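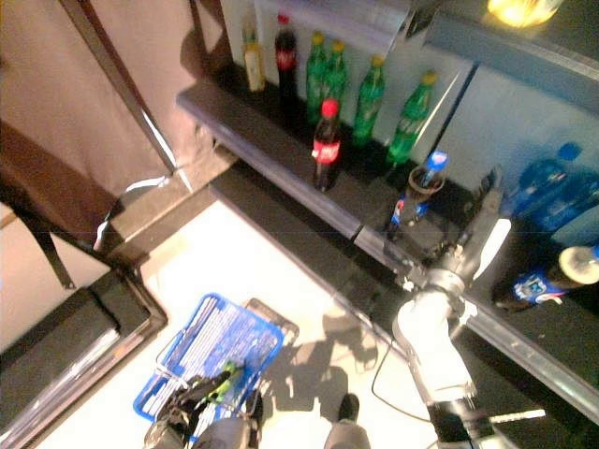

Re: Fog machine or hazer for small bar gigs?

kazue_arai
So I finally have a standing gig at a bar that fits maybe 700 people if the patio's open, and my beams look like nothing in there. I'm torn between the Gresico hazer at $1,299 and a cheap fogger with a fan behind it. Anyone run either one in a low room?

kgolestani
Hazer, every time. I ran a fogger for two summers and it was puff, blind the dance floor, wait, puff again. My Gresico goes up to four hours on a tank and I forget it's on.

nosi_c
Gonna disagree with Kamran — 1,299 is a lot for a bar gig. I bought a used Grundlow fogger, put it on the lowest setting and aimed it at a box fan. Looks fine! Did 22 shows with it last year and only one bartender complained. 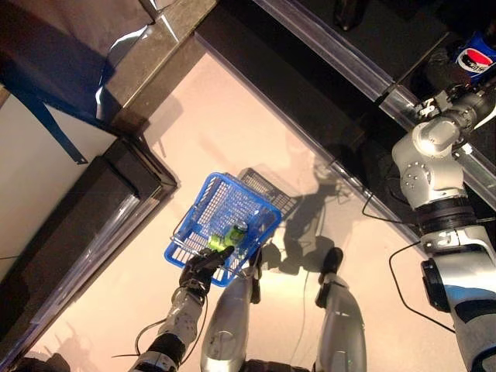

I do go through more fluid than he does, so factor that in. Also keep it off the floor if you can, mine sucked up so much lint the first month.

kgolestani
One bartender that you know of, lol. What happens when the smoke alarm goes?

nosi_c
Same thing that happens with yours? You ask the venue first either way.

amir_heydari
She's right on that. I got shut down at 25 minutes into a set in August with a hazer, a nice one too. Ask what kind of detectors they have before you spend anything.

kazue_arai
OK, emailing the manager tonight. Nosi, which fluid are you using?

nosi_c
Skovwood, the light one. The heavy stuff hangs forever.

Last updated: August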